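Section 6: Fitting the Jivus Quiet Fan Kit

You'll love how much calmer your desk feels after this one!

1. Shut down the PC and unplug it.
2. Take off the side panel.
3. Clip the fan to the rear grille, label facing out.

Caution: never force a clip.
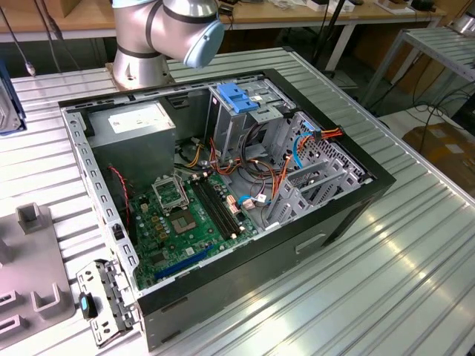

The Jivus clips go on best from directly above, so gravity does half the work. Lay the tower on its side with the open side up, like the black one on the ribbed table, and you get a clear view down to the board. Then plug in the fan lead and enjoy the hush.

Last updated: October

Comments
Eckhard Kröger: Fitted two, so quiet now!
Quintana: Does it come in white?

Related
Eltedden dust filters
Flekbridge cable ties, pack of 200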